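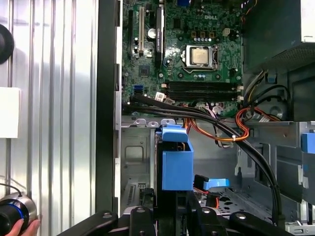
Balline Teaching Kit
Hand guiding and remote control for small robot arms, from Davilbridge

Home / Robot Teaching / Balline Teaching Kit

If you have ever tried to write down, step by step, how you take a computer apart, you'll know how quickly the list gets out of hand. You push a cable aside with one finger while you look for a latch, you tilt your wrist a little to get past the edge of the case, and you do all of it without thinking very much. Balline was made for people who would like to pass that kind of work on to a robot by simply doing it, with the arm following along and keeping a record.

The kit gives you two ways to show a task. You can take hold of the arm and walk it through the motions yourself, or you can sit down a little way off and steer it with the remote handle. Most of our customers end up using both, sometimes on the same job, and we've tried hard to make switching between the two as painless as possible.

Showing by hand

Press and hold the guide button on the wrist collar and the arm goes light. You can move it with one hand, stop wherever you like, let go of the button, and it will stay where you left it. Squeeze the collar trigger to close the gripper, ease off to open it. Everything you do between the start tone and the stop tone is saved as one demonstration, together with the picture from the wrist camera.

Hand guiding is the friendliest place to begin, and we'd suggest it for anybody on your team who hasn't worked with an arm before. It is also lovely for big, simple moves: bringing the gripper over a part, setting down a tray, swinging clear at the end of a job. Where it gets harder is in tight places, when your own hand and forearm want to be in the same spot as the robot's. Inside an open desktop tower, say, with a drive bracket standing up in the middle and bundles of cable running across the bottom, you may find you're leaning over the very thing you need to see. That's a good moment to pick up the handle.

Showing by remote control

The remote handle follows your hand in all directions, and the arm copies what it does. A small wheel under your thumb sets how far the robot moves for each movement of yours. Turned all the way down, a generous sweep of your arm becomes a very small nudge at the gripper, and people who do repair work tend to live at that end of the wheel. Turned up, it's quick enough for moving parts from one side of a bench to the other.

While you work, the wrist camera view is shown full size on your monitor, with the fingers visible at the edge so you can judge where they are against the part. We recommend keeping a second, fixed camera on the bench as well. The wrist view is wonderful for seeing whether you're about to touch a memory latch or the slot next to it, and rather poor at telling you that your elbow joint is coming up on a shelf.

There's a clutch, too, which new users forget about for the first day and then can't do without. Hold it down and the arm stops listening, so you can put your hand back somewhere comfortable, have a stretch, and carry on from where the robot is waiting.

Jobs our customers teach with it

Computer teardown and refurbishing is the one we hear about most – releasing drive brackets, unplugging data cables, moving wires out of the way, lifting out memory. Towers are a fair test of any teaching method. There's a lot packed into a small space, much of it bends, and no two cases have their cables lying quite the same way, so you really do want plenty of varied demonstrations. Please shut down the machine and unplug it from the wall before you begin, and leave the power supply closed. The kit isn't meant for work inside power supplies.

Others use it for sorting small hardware, loading test fixtures, packing kits into boxes, and opening and closing housings. If you're wondering whether your own job would suit, write and tell us about it. We like those letters and we do answer them, even when the answer is that you'd be better off with something simpler.

Recording, keeping and throwing away

Demonstrations go straight to the recording box, which holds up to 2000 of them at normal camera settings before you need to move anything to another drive. Each one gets a line in the session list with its length, the method used, and a space for your notes. Do use the notes! "Cable caught on bracket, backed off, tried again" takes a few seconds to type and will be worth a great deal to whoever is going through the list next month.

Speaking of backing off, you needn't throw a demonstration away just for having a wobble in it. Mark the wobble with the foot pedal and keep going. The Filtora software that comes with the kit lets you play sessions back, trim the ends, cut out marked stretches, and sort the clean runs from the ones where you recovered from a slip. Many teams train on both, and it's much easier to leave something out later than to wish you had kept it.

Filtora saves to common file types, and you may take your recordings wherever you please. They're yours. There is no account to sign up for and the recording box works perfectly well without a network connection.

What comes in the box

Wrist collar with guide button and trigger
Remote handle with thumb wheel and clutch
Wrist camera and bracket
Foot pedal
Recording box with power cord
Filtora software license for 3 computers
Cable set and cable clips
Printed setup guide

The arm, gripper, monitor and bench camera are sold separately. If you already own an arm, please check the fit list on our support page before ordering, or send us the model name and we'll look it up for you.

Details

Recording speed: 60 pictures per second, wrist camera
Handle cable length: 26 feet
Gripper types: two-finger and jointed-finger, electric
Teaching methods: hand guiding, remote control, or both within one session
Warranty: two years, parts and labor

Adding force feedback

The standard handle doesn't push back. If you'd like to feel it when the fingers meet something, there's the Softić handle, which plugs into the same port and gives a gentle resistance through the grip. It's a real help with connectors and latches, where the eye alone can be fooled. It does cost more and it's a bit heavier in the hand, so our usual advice is to spend some weeks with the standard one first. You can trade up within the first year and we'll take the price of your original handle off the bill, provided it still works.

Setting up

Plan on a quiet morning. Mounting the collar and camera is quick, and the longest part is usually routing the cables so that nothing tugs when the arm turns its wrist. Turn the wrist slowly through its whole travel, both ways, and watch the cable as you go. After that comes camera calibration, which the software walks you through with the printed card at the back of the guide.

Keep the emergency stop where the person holding the handle can reach it without getting up. If a second person has their hands near the work – holding a part steady, or passing in a tool – agree out loud on who says "go," set the arm to its slow mode, and give them a stop button of their own. Extra stop buttons are on the accessories page.

Questions we get a lot

Can left-handed people use the handle? Yes. The clutch and wheel swap over in the settings, and the grip is the same on both sides.

How many demonstrations will we need? We wish we could give you one number. A simple pick in a fixed spot needs far fewer than pulling a cable that never lies the same way twice. Record a small batch, train, watch where the robot goes wrong, and record more of that part.

Can we mix hand-guided and remote runs in one training set? You can, and the session list keeps them labeled. Do watch for your own hands turning up in the camera view on guided runs, and trim where you need to.

Do you offer lessons? We do, at our Davilbridge workshop or over a video call. Bring the job you want to teach, parts and all, and we'll spend the time on that.

Ordering

Kits are built to order. Use the quote form to tell us your arm and gripper, and whether you'd like the standard handle or the Softić. If you need a loan kit for a trial, tick the box at the bottom of the form and we'll write back with the next open dates.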